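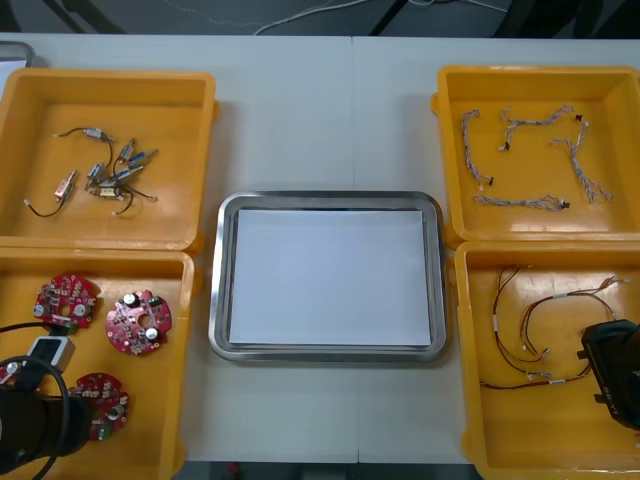
Gripper shootout on the kitting table: Waditz vs. Rebane
Posted in End Effectors and Wrist Cameras

fernbolt
Jan 5, 2026

I've been itching to post this one! We have two arms on a kitting job: pull a part from each of four yellow bins and set them in a steel tray lined with paper. Motors and solenoids, round red boards, braided harnesses, and those thin multicolored harnesses that grab everything they touch.

We ran 50 kits with the Waditz fingers and 50 with the Rebane set, same Pamuten controller, same arms. Waditz finished 45 clean. Rebane finished 36, and nearly every miss was a harness.

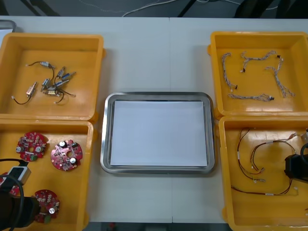

The boards were the fun part. Both sets pick them by the edge, but the Waditz fingers are narrow enough to come down beside a capacitor without touching it. I was grinning the first time it worked.

looseferrule
Nice numbers, but did you retune grip force between sets? Rebane pads are softer. On the same settings they'll slide off braid every time — I'd call that a controller result.

fernbolt
Same force for both, yes. I wanted one variable. Fair point though, I'll rerun Rebane at its own setting.

mossgate
I'd push back on looseferrule a bit. If a gripper needs a different force for every bin, that's a cost too, and it should show up in the test. What are you using for wrist view? I get so much glare off polished trays that my board detection falls apart.

fernbolt
Small Cosden camera on the wrist. The rim does throw reflections, even a red smear under the board, but the paper helps a ton. The hole in the middle of the board shows up really well against it.

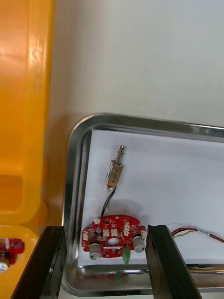

Rivet Street Robotics Club — Manipulation Group

fernbolt
(Sorry, club signature goes on everything I send from the shop account.)

One more thing on the wrist view: I love that I can see both fingertips and the board between them. With our old mount I only got one finger, and I was guessing at the other.

looseferrule
OK, that view is better than I expected. I still think fixed overhead beats it for harnesses. From the wrist you lose the loose ends.

mossgate
Agreed on harnesses. Why not run both?

fernbolt
We do! Wrist for the last bit of the approach, fixed camera for picking which harness to go after. Latency on the fixed one is 236 ms, so I don't trust it for anything close in.

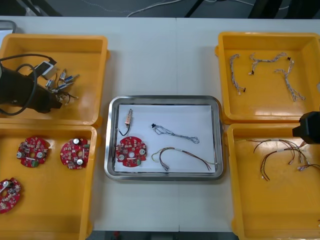 Solenoid, board and both harness types in the tray, fixed camera view.

looseferrule
Huh, decent spread on that colored harness. Post the Rebane rerun when you have it and I'll take back half of what I said.

fernbolt
Deal. Rerun is on the list for later in January, with the force log attached.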